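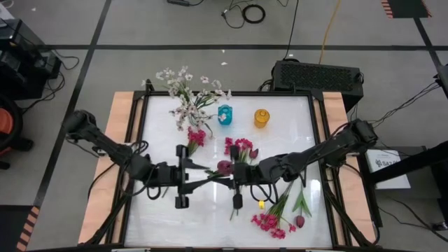 You'll come back converted, a reader wrote when I mentioned I was going to the open day at Pleltar. She had been to the one before and loved it, and she wanted me to know that the parking was free, the soup was good, and the town had never had anything like it. I can confirm the parking and the soup.

4 min read

Pleltar is what the old Stimiron thread mill has been called since the Durrani company bought it. For most of my life it was a long brick wall you drove past on the way to the lake. Now it has a sign, a lobby, and rooms to rent to small firms, and once a year they let the rest of us in to look. This year's open day was Feb 19, 2022, and I went mostly to find out what the town got for its money. We gave up the property tax on the site for 14 years. I think that entitles me to a coffee and a few straight answers.

The coffee first: it's made by a stand in the lobby called Sevik, it's strong, and there was a line for it the whole time I was there. The lobby is the best part of the building. They kept the old timber posts and the freight scale, and someone had the sense to leave the floor alone, dents and all. I could have stayed there an hour.

Instead I took the tour. Our guide was friendly and walked fast. She had a way of saying "activated" about anything that had a door on it. The east wing has been activated. The courtyard will be activated in June. I asked what was in the courtyard at present, and she said it was "in a planning phase," and through the window I could see a stack of pallets and a good deal of snow.

The upstairs is divided into units. Some have people in them, and a few of those people had stayed to talk, which was decent of them. A bookbinder showed us how she sews a spine, and that got the only real applause of the day. Next door was an accounting office with a bowl of mints. Farther down, several units had paper over the glass. The guide told us the building is 94 percent leased, and a man near the back asked whether leased meant occupied. It does not. A lease signed for next fall counts, and so does a storage room, and so does the suite Durrani rents to itself for its own management office. I asked for the figure for units with somebody working in them. She wrote down my email address. I haven't heard back yet, though to be fair the request may be sitting with someone else.

Jobs were the other thing. When the tax deal was in front of the town, we were told to expect up to 69 of them, full time, new to the area. The display boards in the hallway now talk about "makers and members," and if you have a desk there two mornings a week you're a member. The bookbinder, who couldn't have been nicer, moved over from Main Street, where her old shop is empty. The accountants came from two blocks away. I have nothing against either of them wanting better windows, but I'd like to know how a business that crossed the street ends up in the column marked new.

Then there's the history room. I had hoped for a lot from it, because my aunt worked in the winding room and I know what that did to her hearing. It has a handsome wall of bobbins and a timeline printed on brushed metal. The timeline goes from the mill's founding to its "golden years" and then hops to the Durrani purchase. The strike isn't there. The closing gets one line. An older couple stood in front of it for a long time, and he kept pointing at the gap with his glove.

What I did like: the roof has been fixed, properly, and that building would have come down without it. The stairs are wide and the elevator works. The restrooms are cleaner than the ones at town hall. There's a big room on the ground floor with tall windows that would make a good place for a winter market, and two different people on my tour said so out loud. The rental rate for it is on a card by the door, and it's more than any church group or school band around here is going to pay. I asked if there was a rate for locals. There's a form.

The tour broke up back in the lobby, where we were handed a tote bag with a pen and a brochure in it. The brochure says Pleltar is "already giving back." I looked through all 14 pages for what, or to whom, and found a picture of the freight scale and a map to the parking lot.

The town's five-year review of the tax agreement comes up in June. It's open to the public and you can send questions in beforehand at the clerk's window. Mine are the occupied units, the jobs that didn't come from Main Street, and the price of that room.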